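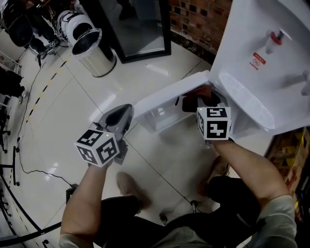
Water dispenser and surround, second floor, Destholm building
October walk-through. Comments by Frøydis Blomqvist

Drip tray pulls out. PASS
It slides out from under the round grille. Last year's sheet has this as "emptied daily" and I would like to meet the person who does it. Please stop writing daily unless there are initials next to it.

Tray rinsed and dried before refitting. NOT CONFIRMED
I was told yes. I have been told yes before. The Ansah cleaning contract says weekly, the notice in the kitchen says every evening, and the log has 2 entries for the month.

Grille free of scale. RECHECK
Vinegar, soft brush, then look again in good light.

Hot tap identifiable. PASS
Red handle, small label under it. The print on that label is tiny, and I doubt anyone waiting for tea has ever read it. A larger warning at eye level was agreed in spring. Still waiting.

Child guard on hot tap. N/A
Marked N/A by the last inspector on the grounds that children don't come up here. They do, on open days. Change to an actual yes or no.

Floor. COMMENT
Glossy white tile. Looks clean, shows every reflection, and tells me nothing about grip when there's water on it. The supplier's slip rating was for the Erercombe tile, and I have yet to see paperwork proving that is the tile we got. Mat requested, 77 dollars, not approved.

Trash can. PASS
Steel, domed white top, round opening. Keep it clear of the spot where people stand to fill cups. Paper cups only. Tray water goes in the sink.

Filter changed on schedule. FAIL
Zenent's sticker says every 300 gallons. Nothing on our unit measures gallons, so I don't see how "on schedule" got ticked three times running. Pick a calendar interval and write it down.

Stools and anything else on casters kept out of the filling area. RECHECK
Casters on smooth tile roll when bumped. Park them against the far wall.

Signed off: no. Return with the cleaning log and the filter receipt.
F.B.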